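Bredside Forums > Manipulation Software > Perception
Thread: Marker dropouts and gripper width in garment folding episodes

zsalehi
We are preparing bimanual folding episodes for policy training. Gripper width is computed from the two fiducial markers, one per finger. When a marker is lost for 11 frames or more, our Flarko pipeline rejects the episode. Members are asked to advise whether this limit is too strict.

a_bellini
In my view it is. Width changes slowly while a finger presses on fabric. Linear interpolation across the gap is sufficient, and rejecting the episode discards valid pose data.

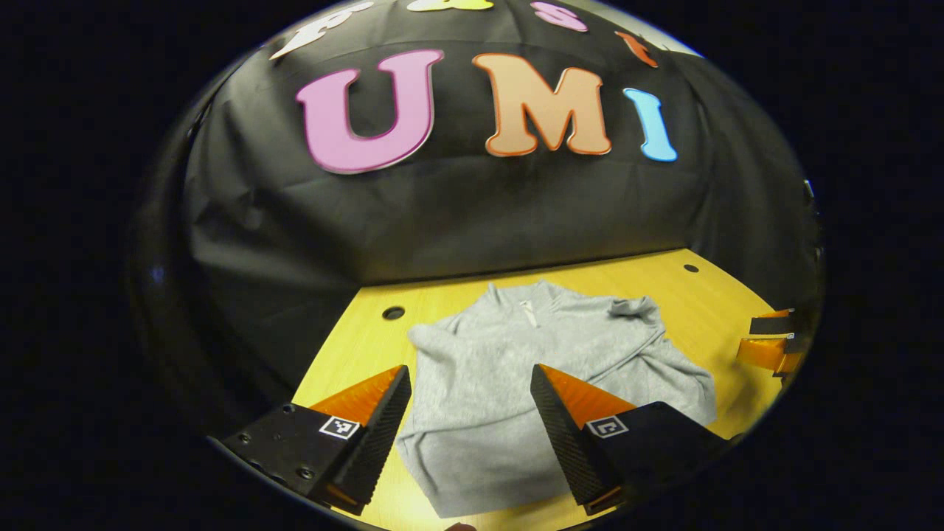 My recommendation is to interpolate, set a flag on the affected frames, and let the training configuration decide whether to use them.

sgilani
I must disagree. Dropouts often occur at the moment of grasp, when sleeve fabric rises over the tag. Width changes quickly at that point, and a straight line gives the policy a false closing time.

a_bellini
That is a fair objection for grasp frames. It does not apply to transport – the fingers are already closed.

k.fallahi
Please also confirm that detection runs on the raw fisheye image with the correct lens model. We reprocessed 2,000 episodes after finding that version 2 of our loader had applied the wrong calibration file.

zsalehi
Thank you. The calibration file is correct. We will keep the limit near grasp events and interpolate elsewhere, with flags. Ms. Gilani's point on closing time remains open, and I will post the comparison in October.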